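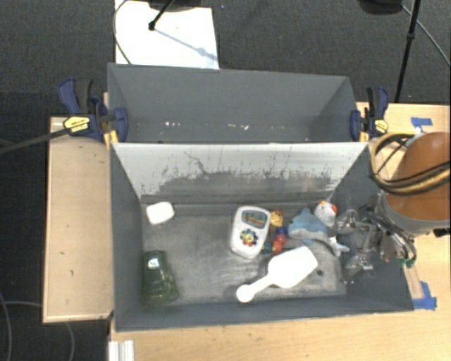
# Gridness Hairpiece Base Sizes

Hello, and thank you for stopping by. Gridness is a small table of measurements for hairpiece and wig bases, put together for people who make them, fit them or sell them and are tired of guessing. It began as a notebook in the Lockwood workroom in Jimavville, where Cyprian Czerwiński wrote down every fitting he did, and it grew into a file when Bronisława Bednarek offered to type the whole lot up (bless her, his handwriting is dreadful).

## What you get

One file, bases.csv, with 358 rows. Each row is one finished base - lace, thin skin, mono or a mixture - and has these columns:

- base_id
- material
- length_cm, front to back along the middle
- width_cm, at the widest point
- front_contour, one of 4 letters, A to D
- density, as a percentage
- hair_type
- remade, yes or no

Lengths are taken with a soft tape laid over the block, never across the top in a straight line. If you measure the other way your numbers will come out smaller than ours, and you'll wonder what on earth we were up to.

## Things to watch for

The density column is a maker's figure and makers do not agree with one another. We've left it as written on the order. Contour D was only added in November, so older rows that ought to be D are mostly marked C. Row 212 has no width. Cyprian remembers the customer very fondly but sadly not the width.

Full caps are kept apart in the Anley folder, which has its own notes and is still rather a muddle. We'd love to reach 1000 rows one day, so if you keep a fitting book and would like to share it, please do write! Take out names and addresses before you send anything - we don't want them and won't keep them.

## Using it

Help yourself for teaching, pattern cutting or shop work. A mention of Gridness is always nice. Please don't use it to promise anyone a fit without measuring their head first.

Last tidied 19 May 2018.

Share 4
Comments 0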